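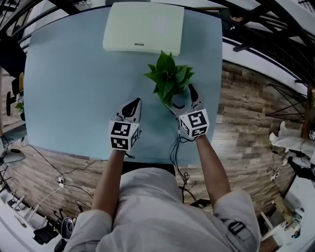 # [wonalura-plants] Re: Leaves marking on the big table

Date: 14 Apr 2019
From: Milagros Rivera
To: wonalura-plants list

Replying inline, with the older parts trimmed.

> We moved the leafy one onto the pale blue table in February. Since then the lower leaves on the right have gone dull and two have brown creases across the middle. The new growth is clean. Is this a watering fault, or light? Yurchenko thinks it wants a bigger pot. I have been giving it 400 ml every time the top feels dry, and wiping the leaves with the spray from the cupboard.

Creases across the middle of a leaf are nearly always mechanical. A watering fault shows at the tips and margins first, and too much sun gives bleached patches on whichever side faces the window. A crease follows a fold. Once the tissue is bruised along that line it browns within a few days and does not recover. Broad, pointed leaves that grow in a tight cluster are prone to it, as pushing one aside bends the two or three behind it.

When you need to get at the lower leaves, support each one from underneath near the stalk and lift. Do not press from the side. If something has to rest against the plant, let it rest against the stalk and keep it off the blade.

> wiping the leaves with the spray

Please check what is in the spray. Leaf shine leaves a film, and the film holds dust, which would account for the dullness. I would stop using it and do the following:

1. Wipe with a soft cloth and plain water at room temperature.
2. Hold the leaf flat on your palm and wipe from stalk to tip.
3. Do the undersides as well. They are where mites start.
4. Let the leaves dry before the plant goes back into direct light.

> Yurchenko thinks it wants a bigger pot

Tip it out and look before deciding. If the roots circle the base, go up one size, no more. If you can still see plenty of compost between them, leave it until next spring. An oversized pot stays wet in the middle and you will then have a real watering fault to write in about.

400 ml may be fine or may be far too much, depending on the pot. Weigh it. Ours at Wiston was 964 g just after draining and we watered again when it had lost 232 g. Those figures are no use for your plant but the method is. Kitchen scales are good enough.

On placing: the middle of a large table is a poor spot for watering, as everyone reaches across to it and the run-off has nowhere to go. Use a deep saucer, empty it after half an hour, and keep any cables well clear while you pour. The power strip on the floor should be moved further from the table too, or raised.

> Should I cut the marked leaves off?

Only if more than half the blade has gone brown. A creased leaf that is still green is still working. Use clean scissors and cut close to the base of the stalk.

If the Festum feed is still in the cupboard, use it at half strength until the autumn, and not at all in the week after repotting.

Milagros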